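娱乐新闻写作 第六讲讲义
主题：演出取消、延期的消息怎么写

上课前先说两件杂事。上周的作业我看完了，批注写在文档右边，有几位同学把批注关掉了还来问我怎么没批，麻烦先点开看看。另外这一讲的内容比较碎，我讲的时候会跳来跳去，讲义就按我平时跟年轻编辑聊天的样子写，你们自己在旁边补笔记。

先讲为什么单独拿一讲出来说取消和延期。跑娱乐口的人，一年里写得最多的可能就是这种稿子：某某乐队临时不来了，某某音乐节改期了，某某歌手嗓子不行，后面几场先停。稿子很短，三四段就完，编辑给你的时间也短，十几分钟就要上线。可是读者看得特别细，买了票的人会把你每个字都读一遍，尤其是跟退票有关的那一句。你写错一个词，评论区会教你做人，我被教过好多次了！

我们这一讲用同一个案例从头讲到尾，就是 Haugland 乐队退出 Ernside 音乐节那次。演出经纪是 Koltel，票务平台是 Plakex。四个名字先记一下，后面我直接叫，不再解释。

一、消息从哪儿来

那天的顺序大致是这样的。中午前后，Haugland 的账号在一条粉丝留言下面回了一句“今年怕是见不到了”，没有别的。下午 Plakex 的购票页把周六那天的阵容改了，乐队名字消失，也没有公告。到了晚上，Koltel 才发出一份正式声明，说乐队因为“成员身体原因”不参加本届 Ernside，其余行程另行通知。

三个来源，分量完全不一样。粉丝留言下面的回复算不算消息？算，本人账号发的，当然可以引。但是它只有一句话，没主语没时间，你只能原样引用，老老实实写成“乐队账号在回复一名粉丝时写道”。我见过有人直接写成“乐队宣布退出 Ernside”，宣布在哪儿呢？人家根本没提音乐节的名字。今年怕是见不到，可以是在说巡演，可以是在说新专辑，也可以是这位粉丝住的城市刚好没有场次。

购票页的改动更麻烦。页面会改错，会提前改，有时候是后台在测试。我的习惯是先截图，连浏览器的地址栏和电脑右下角的时间一起截进去，然后打电话给平台和主办方，两边都问。打不通也要打，打不通你稿子里才有资格写“截至发稿，未获回应”。没打过电话就写这句话的，在我这儿直接算不及格，我说真的。

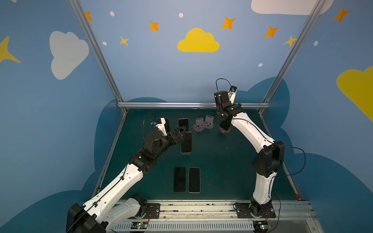
打电话的时候怎么问也有讲究。别一上来就问“听说他们不来了是真的吗”，对方一句“以官方消息为准”就把你打发了，你啥也没拿到。我一般问得很具体：购票页上周六的阵容现在少了一组，请问页面是不是最新的？已经买了周六单日票的观众，能不能申请退款？这种问题对方要么得答，要么得说去核实，两种回答你都能写进稿子里。

再说 Koltel 的声明。声明是三个来源里最硬的，但也最会绕。你们拿到声明，第一遍不要动笔，先拿笔圈动词。“不参加”“推迟”“暂停”“重新安排”，四个词四种意思，稿子里一个都不能换。原文写“不参加本届”，你就不能写“推迟到明年”，哪怕你心里觉得明年肯定会来。

二、标题和导语

同样一件事，我收到过下面这些标题，都是以前班上同学交的，我隐去名字念一念。

《心碎！Haugland 突然消失，粉丝哭了》
《Haugland 主唱病重？Ernside 临时换人》
《Haugland 因成员身体原因退出 Ernside 音乐节》
《Ernside 周六阵容有变，Plakex 开放退票》

第一条什么信息都没有，消失到哪儿去了？第二条最危险。声明只写了“成员身体原因”，没说是哪个成员，更没说病得怎么样，一个问号救不了你。有些同学觉得加了问号就安全，读者可不管那个问号，转发的时候问号早就掉了。第三条规规矩矩，我给过高分。第四条其实是另一种思路，把重点放在已经买票的人身上，如果你的读者大多是本地的观众，这么写挺好的，前提是平台那边确实已经开了退票，你点进去看过。

导语我要求两句话以内。第一句：谁，什么事，按什么人的说法。第二句：对读者有什么影响。试着写一下：

“Haugland 乐队将不参加本届 Ernside 音乐节，经纪公司 Koltel 在声明中称原因为成员身体状况。已购周六单日票的观众可通过 Plakex 申请退款。”

很平，对吧？就是要平。你们里面文笔好的同学老想在导语里铺一点气氛，什么“当乐迷还沉浸在期待之中”，拜托，手机上看新闻的人划一下就没了，他就想知道自己的票怎么办。气氛留给特稿，第十讲我们再玩。
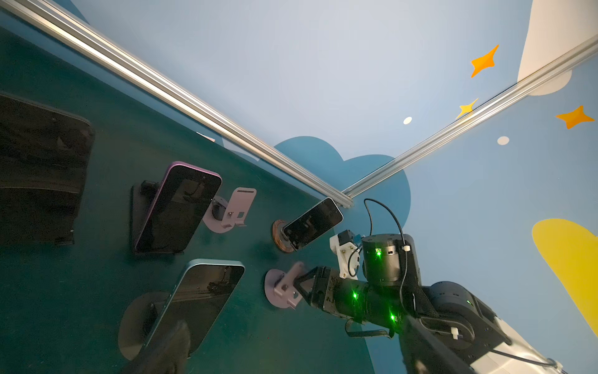 图一 桌上立在支架上的多部手机

三、身体原因这四个字

这一块我多讲几句，每年都有人在这里栽跟头。

艺人的健康状况是私事。本人说了多少，你写多少；家人或者公司代表本人说的，写明是谁代说的。除此之外，后台工作人员“透露”的、粉丝“拍到他去医院”的、某个账号“据悉”的，一概先放下。有同学问过我，那别家都写了，我们不写不是很吃亏吗？吃亏就吃亏吧。别家写错了，你跟着写，错的就是两家。

引用的时候注意转述的动词。“称”和“表示”是中性的，随便用。“承认”不行，承认的意思是他本来瞒着，你哪儿知道他瞒没瞒。“坦言”也少用，酸。“辟谣”更要小心，你写他辟谣，等于你替读者判断了前面那个说法是谣言。

时间也要写清楚。假如艺人周六回复粉丝说“目前没有什么症状”，你周一才写稿，就得交代那是周六的话。身体情况会变，两天前没有症状，今天有没有，你不知道。写成“他目前没有症状”，这个“目前”就成了你说的，出了事你背着。

还有家属。伴侣、父母、小孩，只要自己不是公众人物，能不点名就不点名。艺人在自己账号上主动写了名字的，可以写，但也只写他写的那部分，别顺手去翻人家的账号，把三年前的合照都挖出来配图。我以前有个老编辑，管得特别严，他的规矩是“新闻里没有他，稿子里就别有他”，我到现在还照着做。

病名怎么写？原文用什么就用什么。公司声明用了医学名称，你觉得读者看不懂，可以加半句解释，解释要找可靠的医学资料，别凭印象写，也别自己往下推“一般需要休息多久”。恢复时间这个东西，医生都不敢打包票，你一个写娱乐稿的就别操心了。

四、数字

数字是我改稿改得最多的地方。拿 Ernside 这篇来说，同学们的初稿里一共冒出来下面几个。

3000，周六主舞台的单日票张数，出处是 Plakex 的售票页。可以用，但要写清楚是发售张数。有人写成“3000 名乐迷失望而归”，人家还没去呢，怎么归？而且一个人可以买好几张，张数和人数别混。

395，单日票的票面价格。能用，写“票面价 395 元”，服务费另算就另外交代一句。千万别拿 3000 去乘 395，然后写“损失逾百万”。真有人这么干，我当场把稿子打回去了。主办方有没有损失，损失多少，跟退票率、保险、合同都有关系，你一道乘法题算不出来。

14，退票申请的天数，从公告发布当天算起。读者最关心的就是它，放到第二段去，不要埋在最后面。要是平台写的是“14 个工作日内到账”，那又是另一回事，一个是申请期限，一个是到账时间，看清楚再抄。

9，Haugland 今年剩下的场次。Koltel 的声明里没有提，是同学从乐队官网的行程表一行一行数出来的。数得对，值得表扬！但是稿子里要写“官网行程显示，乐队今年还有 9 场演出”，后面再跟一句公司没有说明这些场次是否受影响。不要写“9 场演出恐全部取消”，恐什么恐，谁恐了？
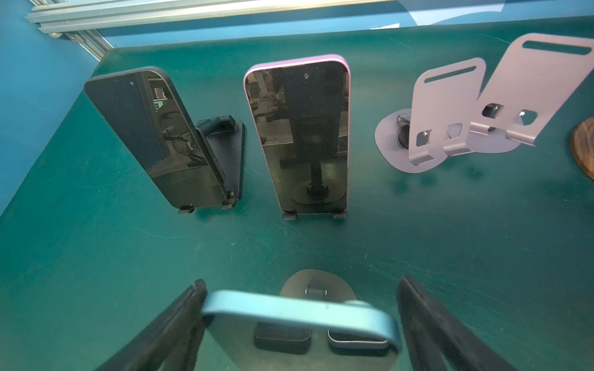 五、稿子发出去以后

很多人觉得点了发布就可以去吃饭了。不行，这类稿子得跟，至少跟到退票通道开完。

更新的办法各家不一样，我教你们的是最笨也最稳的一种。新消息来了，正文里改，文末加一行更新说明，写明改了哪里。比如“本文更新了 Koltel 的声明内容”。如果是改错，就明明白白写“本文此前误将退票期限写为到账时间，现更正”。有同学不好意思，想悄悄改掉，读者手里有截图的，你悄悄改，人家就悄悄把两张图拼在一起发出来，到时候更难看。

评论区要不要回？看你们单位的规定。我自己会回跟事实有关的，比如有读者说“我点进去没有退款按钮啊”，这种得马上去核实，可能是平台只对部分票种开放，那正文就要补一句。骂人的不回，问“到底得了什么病”的也不回。

另外别忘了旧稿。你两周前写过一篇《Ernside 公布阵容，Haugland 压轴周六》，那篇还挂在网上呢，搜索出来排得比新稿还靠前。去旧稿顶上加一行提示，带上新稿的链接，五分钟的事，能少让好多人白跑一趟。我自己就漏过一次，读者的邮件写得非常客气，越客气我越难受。

六、两个课上常问的问题

有人问，艺人的回复发了又删，还能不能引用？我的看法是可以引，但要交代已经删除，并且你自己得亲眼看到过原文，或者有可靠的存档。只看到别人转的截图，那就不要引，截图太好做假了。删掉的内容如果牵涉到别人的隐私，就算你亲眼看到，也先跟编辑商量，别自己扛。

还有人问，翻译外文帖子怎么处理语气。艺人在网上说话很随便，缩写、表情、半句话都有。我的建议是宁可译得平一点，不要替他加戏。一句“she's okay for now”，译成“她现在还好”就行了，译成“她已无大碍”就过了。表情符号没必要逐个描述，除非它改变了意思，比如整句看着很严重，后面跟了一个大笑，那读者有权知道他是在开玩笑。碰到拿不准的俚语，问懂的人，别靠翻译软件硬上，我班上出过把“演出非常棒”译成“演出生病了”的事故，大家笑了一学期。

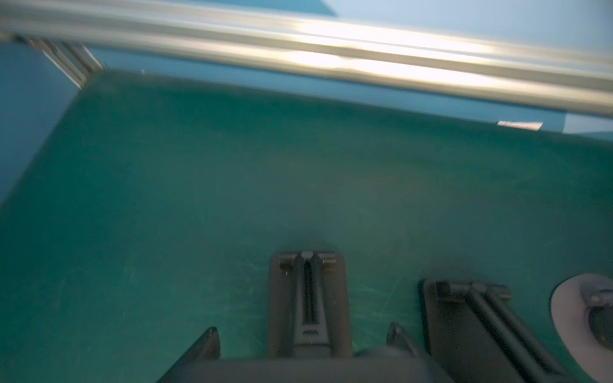
图二 反光的金属杆与浅蓝色背景

七、作业

按下面的材料写一篇消息稿，四百字以内，标题另算。

材料一：Koltel 发布声明，Haugland 十月的两场室内演出改期，新日期待定，原票继续有效。
材料二：乐队账号回复粉丝：“在好起来了，别担心，谢谢你们的留言。”
材料三：Plakex 页面显示，不方便参加新日期的观众可以在 14 天内申请退款，页面没有写从哪天开始算。
材料四：一个粉丝账号发文，说主唱在某地一家医院门口被人看到，附了一张很糊的照片。

几点要求。标题写两个，一个面向一般读者，一个面向已经买票的人。导语不超过两句。材料三里缺的那个信息，在稿子后面另起一行，写出你打算打给谁、第一句话怎么问，要把整句问话写出来，不要写“向平台核实”就完了。材料四用不用你自己定，不管用不用都写一句理由，一句就够，别给我写小论文。

文件名写学号加姓名，不要再叫“作业最终版2”了。下周上课前交，我会挑三篇在课上匿名改，改到谁的谁别心虚，我自己当年的第一篇也会放上去给你们骂。

下一讲讲颁奖礼的现场快讯，请提前看一遍入围名单稿的写法，带电脑，记得充好电，教室后排的插座有两个是坏的。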